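Kurkport simulation and planning software: minutes of the working meeting
Sun 28 January, by call 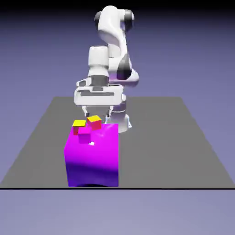
Present: Chrysoula Stamatopoulos (chair), Sharon Koech (minutes), planning group, perception group, tooling group.
Apologies: Emard site lead.

The meeting opened once the perception group had joined. Minutes of the previous meeting were accepted with one correction: under Planner, "joint limit" should read "joint velocity limit".

1. Matters arising

The log viewer now opens runs recorded with the old message format. Closed.

The request for a second licence of the mesh repair tool was dropped. The planning group has moved its collision shapes to primitives and no longer needs it.

Unit labels in the Shirima config files are still mixed (millimetres in the gripper section, metres everywhere else). Carried over. Sharon noted this is the third meeting at which it has been carried over and asked that it be given an owner. Tooling took it.

2. Simulated block task: state of the scene

The scene has small cubes resting on top of one large cube, with the arm reaching down from above. Planning group reported that the reset code now spawns the small cubes slightly above the top face and lets them settle before the controller starts. Previously they were spawned in contact, and the solver pushed some of them apart on the first step.

Settling is limited to 1567 physics steps. If any cube is still moving at the limit the reset is thrown away and drawn again with the next seed. Chrysoula asked whether discarded resets are logged. They are not. Agreed that the seed and the reason should be written to the run header, otherwise the spread of start poses in the results cannot be checked.

There was discussion of whether tilted cubes should be accepted as a valid start. The present check looks at velocity only, so a cube leaning on its neighbour passes. Perception would like these kept, as the pose estimator is weakest there. Planning would like them flagged, as the grasp sampler assumes a level top face. Decided: keep them, add a tilt field to the run header, and report results with and without.

3. Perception

The segmentation step in Fistora merges a small magenta cube with the large magenta cube when the two overlap in the image. The colours are nearly the same after shading and the only usable edges are faint. The red cubes with yellow tops are separated correctly in all test scenes unless something stands in front of them.

Two fixes were put forward:

(a) Use the depth channel to split the mask at the height of the large cube's top face. Cheap, works at present, and will fail on anything that does not have a flat top at a known height.

(b) Retrain with randomised colours so that the network leans less on hue. More work, and the render queue is already behind.

Agreed to do (a) now behind a config switch, default off, and to start rendering for (b) when the queue clears. The matching colours are to stay in the scene. A suggestion to recolour the large cube was not supported.

Perception also reported that partly hidden cubes come back with a box fitted to the visible part, which shifts the estimated centre toward the camera. The planner then aims short. A visibility score will be added to the pose message. Planning asked that it be a plain number between 0 and 1 and that the message version be bumped.

4. Planner and gripper approach

Planning group tested the vertical approach with the fingers open over the cluster. Of 19 test seeds, 14 gave a path with no contact before closing. The remaining seeds failed in the same way: the outer side of one finger touched a neighbouring cube on the way down.

Cause is understood. The sampler scores a grasp on clearance between the fingers and the target and does not score the space the fingers need on the outside. The hand housing is modelled but the fingers are reduced to line segments in the quick check. The full check catches the contact, by which time the sampler has used up its tries.

Proposed change is to replace the line segments with capsules in the quick check. Expected cost is small. Sharon asked for timings before and after on the same machine, as the last change to the quick check was merged with timings from two different ones.

Order of picking was raised again. At the moment the planner takes the cube with the highest pose confidence, which usually means the front one. Chrysoula would prefer a choice based on free space. No decision. Planning to write up both options on one page.

5. Controller

Wrist oscillation at the end of the descent has been traced to the reference generator, which dropped to zero velocity in a single control tick. A ramp over 8 ticks removes it in simulation. It has not been tried on the arm at Emard and should not be merged to the shared branch until it has.

Question from tooling: is the ramp length in ticks or in time? Ticks. Tooling pointed out that the control rate at Emard differs from the simulated one. To be changed to time before the hardware test.

6. Tooling

Run headers are getting long (see items 2 and 3). Tooling will move them to a separate file beside the log, with the same name stem. Old logs will not be converted; the viewer will read both.

The nightly job failed on several nights when the disk filled with rendered depth frames. Frames from passing runs will now be deleted, frames from failed runs kept. Perception asked to be able to pin a run so that it is kept in any case. Agreed.

Headless rendering gives slightly different highlights on the cube faces from the desktop build. Perception does not think it matters for masks but has not measured it. Low priority.

7. Actions

Planning: log discarded resets with seed and reason; tilt field in header; capsules in quick check, with timings; page on picking order.
Perception: depth split behind config switch; visibility score in pose message; list of scenes for colour randomisation.
Tooling: header file; pinning of runs; Shirima units.
Chrysoula: book arm time at Emard for the ramp test once the change from ticks to time is in.
Sharon: circulate the message version change to everyone reading the pose topic.

8. Other business

Perception asked that failed test scenes be shared by seed and config, without screen captures alone, so that they can be rerun. Agreed.

Next meeting to be set when the arm booking is confirmed.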